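# Reutilización textil en el campus: informe de proyecto

Asignatura de Diseño y Sostenibilidad. Equipo Skastard, mayo de 2021.

## 1. Planteamiento

El proyecto estudia un punto de recogida de ropa usada en la residencia Stalell. La ropa en buen estado se destina al ropero de Bitton y el resto a la planta de reciclaje de Dhillon. El trabajo previo consistió en una encuesta a los residentes y en 7 entrevistas. La barrera más citada fue la distancia al contenedor municipal - 1500 metros desde la puerta principal.

## 2. Clasificación

Cada prenda se extiende sobre una mesa blanca antes de asignarle destino. El contraste es bueno con tejidos oscuros y deficiente con los claros, para los que se propone un tablero gris. Se definieron 2 categorías, reutilizable y reciclable. Las arrugas no se consideran defecto; los desgarros y las manchas fijadas, sí.

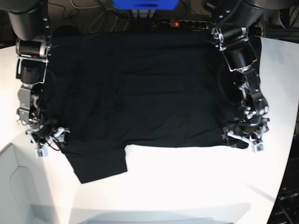
## 3. Resultados de la prueba piloto

La prueba se realizó en abril y duró 30 días. El contenedor interior se llenó antes de lo previsto, por lo que hubo que adelantar la segunda retirada. El criterio de manchas generó discrepancias entre evaluadores y se revisó a mitad de la prueba.

## 4. Trabajo pendiente

- Acordar con Bitton un calendario fijo de entregas.
- Añadir una ficha de composición del tejido para Dhillon.
- Repetir la encuesta al inicio del próximo curso.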